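When parents live apart: a mediator explains the handover

The family mediator I visited in Gurnska works on the second floor of an old post office. She has asked me not to print her name, because half of the town has sat in her chairs, and she says the other half is cousins of the first. She has handled 119 cases since she opened the office. Most of them were parents who had already agreed to separate and could not agree on anything after that.

"People think they will fight about the house," she told me. "They fight about six o'clock in the evening."

She means the handover, the moment when the child goes from one parent to the other. In her experience a parenting plan can be 24 pages long and still say nothing useful about it. Who drives? Does the other parent come to the door, or wait in the car? What happens when the train from Preklow is late again?

I asked if lawyers do not write these things down. She laughed a little. "They write 'reasonable contact'. I have never met two people with the same idea of reasonable."

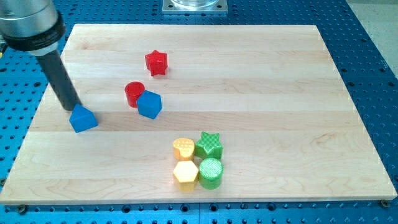 Her own method is slow. In the first meeting she doesn't speak of money or of weekends at all. She asks each parent to describe an ordinary school day, from breakfast until the lights are out, and she writes it on one sheet. A plan, she says, should be made as a good maple board is made, with long strips laid side by side, and you may still see the seams but it holds. Only when both days are on the paper does she ask where they could meet. It can take three sessions, and some couples lose patience.

One father drove 97 kilometres each way to attend and said almost nothing for two meetings. In the third he explained that he did not mind the driving. He minded that his daughter's bag was always packed by someone else, and he never knew what was in it. The parents agreed on a short list, kept inside the bag. "It cost nothing," the mediator said. "Before this they had spent a lot of money on letters."

She charges 500 for a full set of meetings, divided between the parents, and there is a lower price for those on a small income. The Hawthorne family centre sends her some clients, and once a month she travels to Mivero, where there is no mediator at all.

She is careful about what she promises. Where there has been violence she does not mediate – she sends the person to a solicitor and to the support service the same day. She also does not take cases where one parent comes only to please a judge. "I notice it after ten minutes," she said, "but I give them the hour."

Does she ask the children? Sometimes, if they are old enough and both parents agree. February is the hardest month, she finds, when the holidays are over and the summer must be divided. Children then ask her mostly practical questions: where the bicycle will live, or if the cat may travel.

Before I left, I asked what she would say to parents who are at the start. She thought for some time.

"Write down the hour," she said. "And the place. And who brings the coat."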